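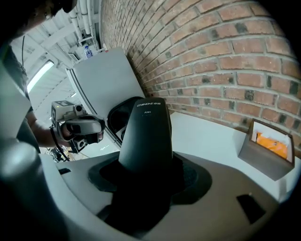 Fragen und Antworten zum Steckerabriss an der Ladestation Seltby
Stand: 9. Februar 2026

Seit der Laderoboter in Seltby steht, bekomme ich viel Post, und seit dem Vorfall mit dem Ladestecker bekomme ich noch mehr. Die meisten Mails drehen sich um dieselben Fragen, also beantworte ich sie jetzt an einer Stelle. Wenn sich etwas Neues ergibt, trage ich es nach.

Was ist denn überhaupt passiert?

Unser Arm sollte den Ladestecker aus dem Köcher ziehen, ihn zum Auto bringen und einstecken. Das Ziehen hatte bis dahin gut funktioniert. An dem Tag hat der Greifer den Stecker aber zu hoch am Griff gefasst und schräg gezogen. Der Stecker hat sich im Köcher verkantet, der Arm hat nachgedrückt, und dann kam alles mit einem Ruck frei. Der Stecker ist dem Greifer aus den Fingern gerutscht und am Kabel gegen die Säule geschlagen. Ein unschönes Geräusch, kann ich euch sagen.

Wurde jemand verletzt?

Nein. Ich stand außerhalb der gelben Linie, der Kollege am Schaltpult auch. Der Stecker ist allerdings ziemlich weit gependelt, und wer direkt an der Säule gestanden hätte, hätte ihn ans Schienbein bekommen. Deshalb behandeln wir die Sache als Beinaheunfall, mit Meldung und allem, was dazugehört.

Stand der Stecker unter Spannung?

Nein, es lief kein Ladevorgang. Die Säule gibt erst frei, wenn sie sich mit dem Auto verständigt hat, und so weit war es gar nicht. Wir haben sie trotzdem sofort abgeschaltet und erst wieder in Betrieb genommen, nachdem eine Elektrofachkraft Stecker, Kabel und Kontakte geprüft hatte. Der Stecker wurde getauscht. Er sah äußerlich noch brauchbar aus, aber an einem angeschlagenen Stecker will ich kein Auto laden, und meins schon gar nicht.

Warum hat der Arm nicht einfach gestoppt?

Die Frage habe ich mir auch als Erstes gestellt! Es gibt eine Kraftüberwachung, und die stand auf 50 Newton. Gemessen wird am Handgelenk des Arms, und zwar entlang der Zugrichtung. Beim Verkanten ging ein großer Teil der Kraft aber zur Seite weg, und die Seitenkräfte wurden zwar aufgezeichnet, lösten aber keinen Stopp aus. Die Überwachung hat also genau das gemacht, was wir ihr gesagt hatten. Das war unser Fehler, am Sensor lag es nicht.

Wie lernt der Arm das Ziehen eigentlich?

Wir zeigen es ihm von Hand. Dafür nehmen wir Handgreifer mit Kamera: Man hält das Ding wie ein Werkzeug, führt die Finger an den Griff des Steckers, greift zu, zieht, steckt zurück, und das Ganze wieder von vorn. Aus den Aufnahmen wird dann die Steuerung für den Arm trainiert. Für Seltby hatten wir 4000 solcher Vorführungen zusammen. Klingt nach einer Menge, und meine Schulter findet das auch.

Wenn es so viele Vorführungen gab, warum ging es dann schief?

Sie waren sich zu ähnlich. Wir hatten uns eine sehr saubere Handbewegung angewöhnt: unten am Griff anfassen, gerade herausziehen, fertig. Der Griff wird nach oben hin schmaler, und wer ihn oben packt, hat weniger Halt und einen längeren Hebel. Als Menschen merken wir das sofort und rutschen mit der Hand nach. Weil wir es gemerkt haben, haben wir es nie vorgeführt, und der Arm hatte keine Ahnung, wie man aus so einem schlechten Griff wieder herauskommt.

Dazu kam der Gummirand am Köcher. Der Stecker steckt darin ziemlich schluckend tief, und ob er sauber sitzt, erkennt man von oben schlecht, die Öffnung ist schlicht dunkel. Am Unfalltag saß er vermutlich etwas verdreht. Beweisen kann ich das nicht mehr, die Aufnahme vom Arm gibt es an der Stelle nicht her.

Lag es am Greifer von Bimier?

Das wurde im Forum schnell behauptet, und ich finde es unfair. Die Finger haben gehalten, was man an dieser Stelle des Griffs halten kann. Was mich am Greifer stört, ist etwas anderes: Das Schließen wird gemeldet, sobald die Finger auf Widerstand treffen. Ob sie den Griff richtig umfassen oder nur mit den Spitzen klemmen, steht nicht in der Meldung. Das fragen wir jetzt selbst über die Fingerstellung ab.

Und die Leute von Perkley, haben die Schuld?

Perkley betreibt die Ladesäulen und hat uns den Platz zur Verfügung gestellt. Mit der Armsteuerung haben sie nichts zu tun. Sie waren sehr entspannt am Telefon, entspannter als ich.

Was habt ihr seitdem geändert?

Eine ganze Menge, und zwar der Reihe nach:

Die Kraftgrenze liegt jetzt bei 40 Newton und gilt in alle Richtungen. Drehmomente am Handgelenk stoppen den Arm ebenfalls.

Nach einem Stopp darf der Arm nicht von allein weiterziehen. Er öffnet auch nicht die Finger, er hält nur. Loslassen muss jemand am Schaltpult freigeben.

Vor dem Ziehen gibt es einen kurzen Probezug. Bewegt sich der Stecker nicht, bricht der Arm ab und meldet sich.

Die gelbe Linie wurde nach außen verlegt. Sie hatte sich vorher am Arm orientiert, und das Kabel mit dem schweren Stecker dran hatten wir bei der Reichweite schlicht vergessen.

Wir nehmen neue Vorführungen auf, und diesmal absichtlich die unschönen. Schiefer Sitz, zu hoch gegriffen, halb herausgezogen und wieder zurück.

Wie führt man denn einen Fehler vor, ohne etwas kaputt zu machen?

Langsam! Wir üben das in der Halle an einer abgeschalteten Säule. Hideaki Kaneko hat dafür einen Ablauf geschrieben, an den ich mich anfangs nur murrend gehalten habe: Stecker verdreht einsetzen, mit dem Handgreifer falsch zufassen, spüren, dass es klemmt, nachlassen, neu greifen. Aufgezeichnet wird alles, auch das Nachlassen. Gerade das Nachlassen fehlte uns nämlich. Früher haben wir solche Durchgänge als misslungen gelöscht. Ich mag gar nicht darüber nachdenken, wie viele davon heute nützlich wären.

Warum haltet ihr beim Vorführen nicht einfach den Stecker mit der Hand?

Damit die Kamera sieht, was sie später am Arm auch sieht, und damit die Finger dieselben sind. Mit der bloßen Hand ziehe ich jeden Stecker heraus, egal wie er sitzt. Mit zwei starren Fingern ist das eine ganz andere Nummer.

Kann mir das mit meinem eigenen Aufbau auch passieren?

Ja, wenn ihr etwas aus einer engen Aufnahme zieht, kann das immer passieren. Schaut nach, ob eure Überwachung Seitenkräfte wirklich auswertet oder sie nur mitschreibt. Und probiert den Fehlerfall aus, bevor er von selbst kommt: Arm auf langsam, Teil absichtlich verkanten, Hand am Not-Halt. Bei uns hat dieser Test einen halben Nachmittag gedauert. Ich ärgere mich heute noch, dass er vor der Inbetriebnahme nicht auf der Liste stand.

Hätte der Not-Halt geholfen?

Kaum. Zwischen dem Verkanten und dem Ruck lag zu wenig Zeit, ich hatte den Finger noch nicht einmal am Knopf. Gedrückt habe ich natürlich trotzdem, da baumelte der Stecker aber schon. Der Knopf hat funktioniert, der Arm stand, das Kabel schwang weiter.

Wer hat den Vorfall untersucht?

Zuerst wir selbst, danach das Büro Khokhar, das auch unsere Risikobeurteilung prüft. Der Bericht ist sachlich und an ein paar Stellen peinlich für mich. Die fehlenden Seitenkräfte werden darin als Hauptursache genannt, die einseitigen Vorführungen als zweite. Über die Linie am Boden gibt es einen eigenen Absatz.

Kann ich den Bericht oder die Aufnahmen bekommen?

Den Bericht schicke ich auf Anfrage gern, schreibt mir kurz, wofür ihr ihn braucht. Das Video vom Unfall selbst gebe ich nicht heraus, darauf sind Leute zu erkennen, die nicht gefragt wurden. Kraftverlauf und Fingerstellung kann ich als Tabelle mitschicken.

Wann läuft Seltby wieder?

Die Säule läuft längst, nur eben ohne Arm, man steckt also von Hand. Für den Arm peilen wir Mai an. Vorher muss er in der Halle 40 Durchgänge mit absichtlich verdrehtem Stecker schaffen, und zwar so, dass er ihn entweder sauber herausbekommt oder ordentlich stehen bleibt und Bescheid gibt. Beides zählt als bestanden. Fällt der Stecker auch nur einmal, fangen wir von vorn an.

Meine Frage steht hier nicht. Wohin damit?

Einfach per Mail an mich, am liebsten mit „Seltby“ im Betreff, dann finde ich sie wieder. Wenn ihr selbst schon einen Stecker verloren habt – schreibt bitte dazu, was ihr an Kraftwerten aufgezeichnet habt.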